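The Muriithi bag and the gray wall

April 29, 2018

I have been using the same bag for work since January and a few people have asked me about it, so I'm writing it up along with the rest of what I did in the back room this weekend. It was mostly cleaning and repacking.

The back room in the Warwood building is where I keep everything that goes between there and home. It has a white table, shelves I don't like, and one long wall that I had been meaning to wash for a while. When I moved in, the shelves stood against that wall and I never looked at it. Priit Jaunzems helped me shift them to the other side on Saturday morning. It took us longer than it should have because I hadn't emptied the bottom shelf, which had all the paper on it.

With the shelves out of the way, I could get at the whole wall. I used warm water with a little dish soap, a soft cloth, and a second cloth for drying. I went from the bottom up, which is what my mother did, and then over it again from the top. The seams I did separately with an old toothbrush. Don't use a lot of water on the seams. I wrung the cloth out hard each time and that was enough.

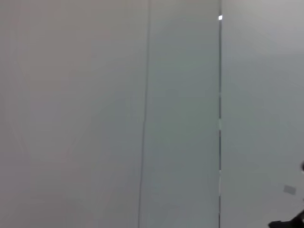 The gray wall up close, with two of the seams.

The color is odd. Straight on I would call it light gray and leave it there, but one stretch looks a little pink and the next one over looks more blue-green. Rochelle Mahuika thinks it should all be white to go with the table. I am leaving it alone this year. If I ever hang hooks there, I'll need to keep clear of the seams, and I haven't worked out what kind of hook would hold a full bag. If you have put heavy hooks on a wall like this, leave a comment.

On to the bag. It is a black tote from Muriithi, with brown-orange handles and a zipper along the top. I bought it to replace a canvas one from Zitden that had no zipper and tipped over in the car every time I took the turn at Undness. I paid 51 dollars, which was more than I wanted to spend. I had been carrying the old one for 4 years, so I decided it was all right.

What I like about it is that it stands up. The bottom is flat enough that I can put it on the table and pack it with both hands. The corners sag a bit, and the top edge doesn't sit straight, but it doesn't fall over when it's empty, and the Zitden one did. The handles are long enough to go over my shoulder with a winter coat on. When I set it down, the front one drops across the face of the bag and stays out of the way of the zipper.

What I don't like is the color of the inside, which is also black. I can't find a pen in there. I solved this with a small yellow pouch for anything shorter than my hand. The black outside shows lint too, and I go over it with a damp cloth when I remember.

For the repacking, I took everything out and wiped the lining. There were receipts from January at the bottom and a glove I had stopped looking for. I put the bag back on the table and ran the zipper up and down its full length with nothing inside. It had been catching near one end. A bit of candle wax rubbed along the teeth fixed that, at least for now. 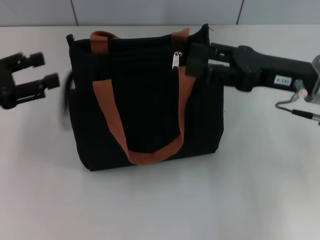 How I pack it now

Flat things go in first, against the back: the folder, then the notebook. The lunch box goes on the bottom in the middle so the weight sits low. The water bottle stands at one end. I used to lay it down, and it leaked on the folder twice.

The yellow pouch goes in next to the bottle. My sweater goes on top of everything, folded in 3, and then the zipper closes without a fight. If I have to force it, I take the notebook out and carry it.

Keys stay in my coat. I tried clipping them inside the bag for two weeks and went back to the coat.

Next weekend I want to sort the paper from the bottom shelf, which is still in stacks on the floor. Priit has offered to bring a shredder.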